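From: Ro-un Ha
To: careers-list
Subject: Re: [careers] Resume parsing and two-column layouts

Weidong Dai wrote:
> Our office has been telling people to keep the two-column
> template because hiring managers like it. Last month I ran
> one through the Tinlow portal and the work history came back
> with job titles attached to the wrong employers. Is this the
> template or the portal? And does anyone know if the summary
> box has a limit? Mine was cut mid-word.

Both, in my experience. Tinlow reads the text layer of the PDF in the order it was written to the file. If the left column was built as a text box, it usually lands after the main body, or gets mixed into it line by line. Test it before you upload: select all, copy, paste into a plain text editor. If the order is wrong there, it will be wrong in the portal.

The summary box takes 3000 characters, and line breaks count. Text pasted from a word processor sometimes carries extra blank lines, so strip those first.

Other things I have run into:

Dates. Use month and year in the same form throughout. "Oct." in one entry and "October" in the next gave me a gap in employment that did not exist.

Headers and footers. Drorken skips them entirely. A phone number placed in the header will not reach the recruiter. Put contact details in the body, first lines.

File type. Salamatu Onuoha reported in October that .docx parsed cleanly on Drorken where the PDF of the same resume did not. I repeated this with 4 resumes and got the same result on all of them. I have not tried it on Tinlow. 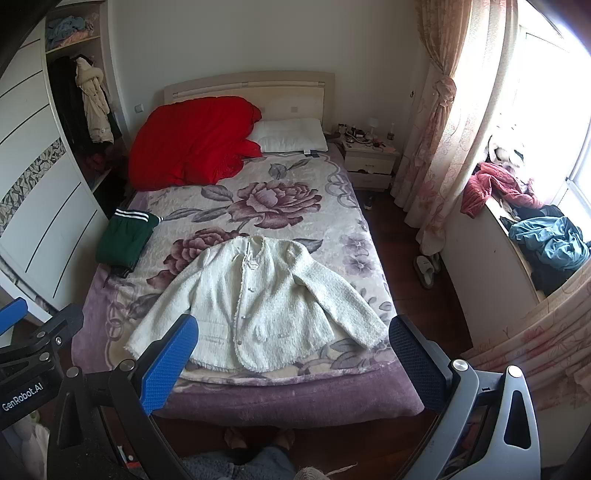 Skills lists are a separate problem. Tables with no borders look fine on paper, but the cells are read across and then down -- so a skill and its level can end up in different entries. A single line with commas is safer.

I would keep the two-column version for printing only and send the plain one to portals. Peiyu Song has a one-column template that I can forward if she agrees.

Ro-un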